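**Ticket 803: Tremblay site, heat recovery savings not reporting**

Status: open. Assigned: Zachary Beaulieu

October energy report shows zero savings for the laundry block. The Zendent heat meter reads normally at the panel. Last value received by Ella: 98 kWh.

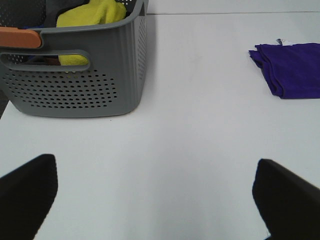 Checked the Modbus link first. Polling interval was 20 s, timeout 200 ms. Raised the timeout, no change. Meter tags at this site go by basket color, so the gray one with the orange grip is listed as GRY-OR. Ella had it as GRY only, and the baseline lookup returned null.

Renamed the tag and restarted the Hisov gateway. Data resumed at 14:20. 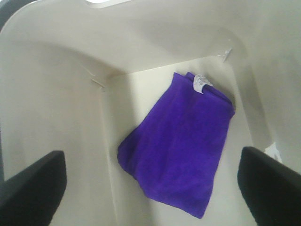 The missing intervals are still in the meter's log and need a manual import. Joni Niskanen to run it and reissue the savings report. Leave the ticket open until the totals match.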